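Wednesday, May 25, 2022

Swimming again. Alarm at quarter to six, which is a time I used to know only from airports. Rain on the skylight, so I got up already feeling that I had put in some work in the general direction of water.

I was going to write this up at lunch and didn't, and now it's evening and my hair still smells like a cleaning closet.

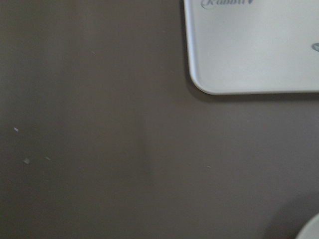
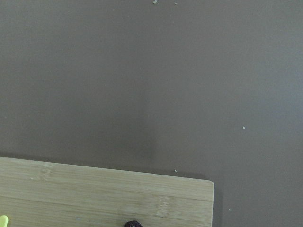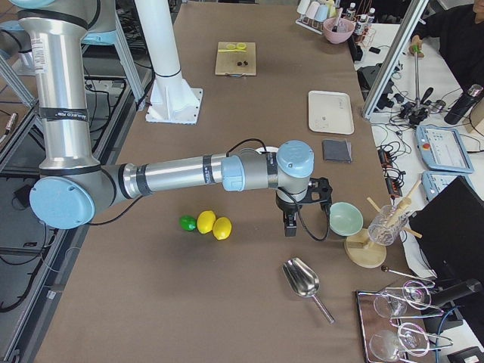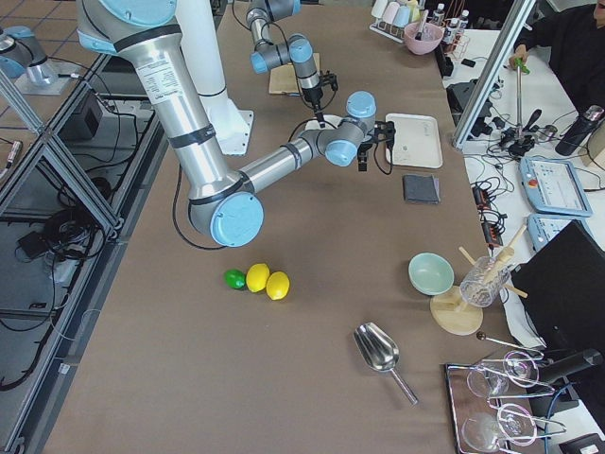
Why learn to swim now?

I'm 48, the Hulleo pool is a short bus ride away, and the adult beginner class had a space.

I wrote that down because everyone asks, and I keep giving a different answer each time. At my sister's I said it was for my back. At work I said it was for my heart. To the woman at the front desk who renewed my card I said I'd always wanted to, and she gave me the look you'd give a man who says he's always wanted to visit the dentist.

My back is fine. What I didn't say to any of them is that last summer I stood on the dock at Brandidora with my pants rolled up, holding everyone's towels. I have been holding towels at that lake since I was a teenager. I'm good at it. I know whose is whose. My niece, who is seven, asked if I was the towel man, and she meant it kindly, and I thought about it all the way home and then off and on until November, when I signed up.

Then I missed most of the winter term with a cold that kept changing its mind. So this is my second try at the beginner class, and there are people in it who started after I did and have moved up to the next one.

Lesson today was breathing. It's always breathing. I came in thinking that swimming was a matter of arms and legs, and that breathing was something I had pretty well covered. I had it wrong on both counts. You breathe out under the water, the whole time, in a steady stream, and then you turn your head and the air is supposed to more or less fall in. What I do is hold everything in until I turn, then try to get the old air out and the new air in during the same half second, like people at an elevator who won't let each other off. The teacher has explained this to me every week in the same calm voice. She is maybe 25 and stands on the side in a fleece and rubber clogs. Today she said, "You're being very polite to the water." I've been turning it over all day and I still don't know what she wants me to do about it.

We did the thing where you hold the wall and put your face in and hum. It's to make you let the air go. All of us in a row, humming at tile. The man next to me hums actual tunes. I think it was the national anthem this morning but it's hard to tell with the bubbles. When he gets to the high part he has to come up.

After that it was kicking with a board. I don't go anywhere when I kick. I had been told this might be so, but I'd put it down to nerves. Today, fully relaxed, kicking hard, I looked at the same blue rope float for a good long while, and then I looked at it again and it had gone ahead of me. The teacher says my ankles are stiff and I should sit on my heels in front of the TV. I tried it tonight through the whole weather forecast and then had to get up by way of the coffee table.

But (and this is the reason I'm writing any of it down) at the end she had us push off from the wall and glide, face down, arms out, no kicking, just see how far it takes you. I've done it before and I always put my feet down right away, out of good manners I guess. This time I forgot to. I was thinking about whether I'd locked my locker, number 77, the one with the door that needs a shove, and I pictured my wallet and my bus card and the good socks, and while I was busy with the socks I just kept going. It was quiet. There's a dark line on the bottom and it went by underneath me as if I weren't involved. When I finally stood up I was past the first ladder, and the teacher said "There," in the voice of someone finding her keys.

I tried to do it again and of course I sank. You can't worry about your socks on purpose. I gave it a good try, too.

The locker was locked, by the way. It was so locked that I needed the attendant.

New goggles verdict: the old ones were the free pair from the lost and found box, and they let in a little water on the left, so I spent the first few lessons winking. I bought a pair of Rolby ones on Saturday. They don't leak at all. What they do is grip. I had two red rings around my eyes on the bus home and they were still there when I got to my desk, and all through the morning meeting, where I had to present the delivery figures looking like a surprised owl. My boss asked if I'd slept. I said I'd been swimming, and she said, "Oh, good for you," and I felt myself stand a bit straighter, and then I had to admit to myself that the farthest I have ever swum is the distance to the first ladder, and that on that occasion I was thinking about socks.

Went to Dramani's afterward with two of the others from class, for the first time. I normally run for the bus. It's the coffee place across from the pool and it's clear that they make most of their money from wet people. Everything is wipeable. I had a cinnamon roll that I'd have to swim to Canada to work off, and a coffee, and then because I was still hungry I had an egg sandwich. I don't understand how something I do so little of can make me so hungry. The anthem hummer says it's the cold. The other one, who used to be a school bus driver and is scared of the deep end and says so in a very matter-of-fact way, like someone giving their shoe size, says it's the fear.

She told us she'd been pushed off a raft as a kid, by a cousin, and didn't go back in for half a century. The cousin is now a lifeguard instructor. They still send each other birthday cards. The hummer grew up in a desert and there just wasn't any water to be afraid of. Then they both looked at me and I realized that I don't have a story. I wasn't pushed. There was plenty of water. I had lessons for a week when I was eight, I got an earache, and after that it somehow never got to be the right summer. I said I'd had an earache. They were nice about it.

What bothers me, if I'm going to use this diary properly, is how much work it took to keep from learning. I've turned down boat trips. I once told a whole group of friends that I was allergic to chlorine, and then had to keep it up for years, and it came back around at a wedding in a hotel with a pool, where someone's aunt went out of her way to seat me upwind of it. I've read a great many magazines on a great many beaches. If I'd put that effort into kicking I'd be in the Coast Guard.

The plan, such as it is: there's a sign up at Hulleo for the Brandidora crossing at the end of August. It's 1,029 yards, dock to dock, with kayaks going along beside you. I read the sign today while I was drying my ears. I'm not signing up for the crossing. I want that in writing, since I know what I'm like after a cinnamon roll. But there's a smaller thing that same morning for people who just want to go out to the yellow buoy and back, and you can wear a float, and kids do it. My niece did it last year. I held her towel.

Five lessons left in this term. Then there's a gap, and then a summer session at a different hour, seven in the evening, which is either better because I'll be awake or worse because I'll have eaten. I asked at the desk what the difference was between Beginner and Beginner Plus and was told that in Beginner Plus you go in the other end.

Things to remember for next week: eat something small before. Hair elastic for the locker key, the wrist band is shot and the pin is worse. Towel – I took the thin blue one today and it just moved the water around. For a man with my record in towels that is a poor showing. Take the big striped one. Also call my sister back, she left a message about August and who's bringing what, and I'd like to get in before she puts me down for the usual.

Sat on my heels again just now while I wrote this last part. Managed most of a page. Left foot has gone completely to sleep and I have to go down and put the bins out in a minute, so I'm waiting for it to come back.

Later. Bins out. Practiced breathing out in the bathroom sink before bed, face in, humming, a slow count each time, then turning to the left for air like she says. Got some up my nose on the second one and after that it went all right, four or five in a row. Water all over the floor. The big striped towel is in the wash now, so I have to remember to get it out of there in the morning.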